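Sensory-friendly evening for teens as a service project: how do I plan the first one?
Posted in Youth Projects & Volunteering, 13/07/2018 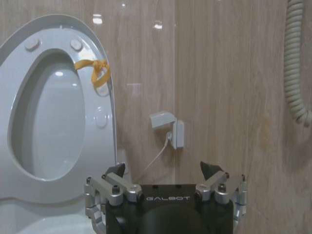

Gray toilet seat and lid, raised, with wood-grain paneling behind

waden_flute_girl

Hi everybody! I'm going to be a junior at the high school in Waden and I'm SO excited about the service project I'm starting, but I have reached the point where I need advice from people who have done this kind of thing.

My cousin has autism and loves music more than anyone I know (he can tell you what key the microwave beeps in). He hates going to school dances and concerts though. Too loud, too dark, too many people bumping into you. So I want to put on an open mic and music evening for teens in December where the sound is turned down, the lights stay on, and you can walk around or leave and come back whenever you want. Kids with and without disabilities, all together. My adviser has approved the idea and my school music department will lend us a small sound system.

I have a youth grant of $1605, which sounds like a lot until you start adding things up. We have the use of the Pearce Hall in Grevville, which was built in 1912 and is beautiful but very echoey. There is one big room, one small room off to the side, and the restrooms are down the hall.

Things I can't figure out:

How do you invite people without it sounding like charity? I don't want it to be "come and be nice to the disabled kids." I want it to be a fun night.

How long should it be? My friend says four hours because that's how long the dances are.

What do I do about the echo?

Do I need training for my helpers, and what kind?

Any and all ideas welcome, even small ones! I have a whole binder.

Sherif Ghoneim

What a great project! I've helped run an inclusive drama club for teens in Grevville for 7 years and music nights are my favorite thing we do, so forgive me if I go on a bit.

Invitations first. Write the flyer as an invitation to perform or listen, and put the details about sound and lights in a plain block underneath: music kept at talking volume, lights on all evening, quiet room open, come and go as you like. Families who need that information will spot it right away, and everyone else just reads it as a music night. Send it to the special education teachers, but also to the band director, the choir, the guitar club and anyone with a poster board. And ask some disabled teens to plan it with you! Start with your cousin, if he's interested. Our best evening by a mile was one where a young man in our club made the running order himself and ran the whole thing from a stool beside the stage with a clipboard. He was stricter than I would have been and it was wonderful.

On length, please don't do four hours. Two is plenty for a first try, with a break in the middle that you really do keep. People can get tired and still want to be there, and it's nicer to have them asking when the next one is.

I know the Pearce Hall well. Yes, it echoes! Coats and bodies help more than you'd think, and in December you'll have lots of coats. Borrow rugs for the stage and the front part of the floor (tape the edges down flat, every edge, so wheels and feet don't catch). Put the speakers low and pointed at people instead of up at the ceiling. Use the small room as your quiet room and keep the door closed. Soft lamps, a few beanbags, some paper and markers, no phones playing videos. Don't store the instrument cases in there, which I have seen happen.

Make a little guide with photos and send it out a week ahead. The front door, the big room, the quiet room, the restroom, the face of the person who will say hello. Some kids read ours ten times before they come. If the restroom has a loud hand dryer, put out paper towels and a sign saying you can use those. Check with the hall whether the dryer can be switched off for the night.

For helpers, an hour together in the hall itself is good. Walk through arriving, signing up to play, asking for a break. Talk to the person and not to their parent. Ask before you touch anybody or their chair. Give people time to answer, longer than feels natural. Teenagers pick this up fast, faster than the grown-ups in my experience.

And applause! Decide on that. We wave our hands instead of clapping for anyone who picks the green card at sign-up, and clap like mad for anyone who picks the yellow one. The kids love choosing.

I'd be glad to come and help carry rugs.

destex_dad

Cool idea. Get ear defenders, a few pairs in different sizes. And snacks. Label the snacks.

My son went to something like this in Destex and the only problem was that the sign-up sheet was first come first served, so the loud kids got all the slots. Maybe let people sign up from home.

waden_flute_girl

Oh my gosh, thank you both!! The green and yellow cards are going in the binder right now. I called my cousin and he says yes to being on the planning team, and he has already told me that my keyboard player is flat, which I didn't know a keyboard could be.

Sherif, yes please to the rugs! I'm going to change it to two hours and do the sign-up by email plus a few spots saved for people who decide on the night. I'll ask about the hand dryer when I pick up the key.

tubabruce

Does it have to be teens? My daughter is 11 and plays the ukulele very quietly.

waden_flute_girl

She can totally come! The grant says ages 11 to 18. Tell her to bring the ukulele.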